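Notes for May session, by Nayeli Huerta

Insertion is where a planner stops being a geometry problem and starts getting fun! Your Orkport simulation gives you a perfect model of the table, the board and every block, and you will still miss if the last bit of the descent is a blind position move.

So split the motion in two. Plan the carry in free space with the block already in the gripper, and include the block in the collision model - half of last term's crashes came from leaving it out.

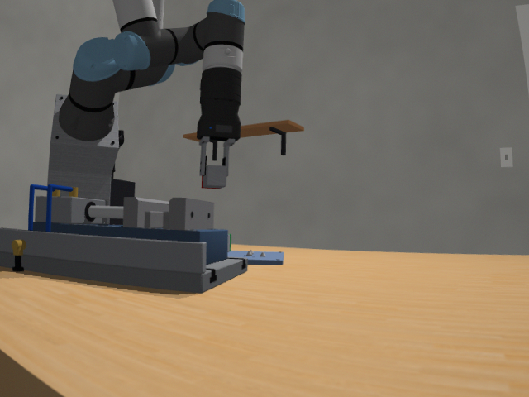 Then hand over to the compliant controller for the final 11 mm. Keep it stiff sideways and soft along the vertical, and run the loop at 300 Hz. If contact force climbs before the block reaches depth, back off 2 mm and search in a small spiral. Chaminda Mollah ran 938 trials with these settings, and the logs are in the Trara folder. Please read them, they're great. 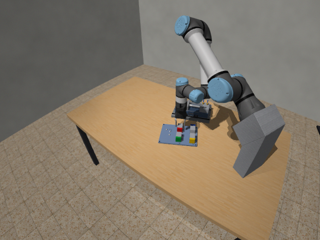

Order matters more than people expect. The fingers need clearance on both sides, so every block you place changes which grasps are legal for the next one. Look at the two short rows, where red sits right up against its gray neighbor: a grasp that closes front to back would have to fight for space there, while the left part of the board is still wide open. Have your task planner check the grasp again after each placement, and try building a row from both ends to see what breaks.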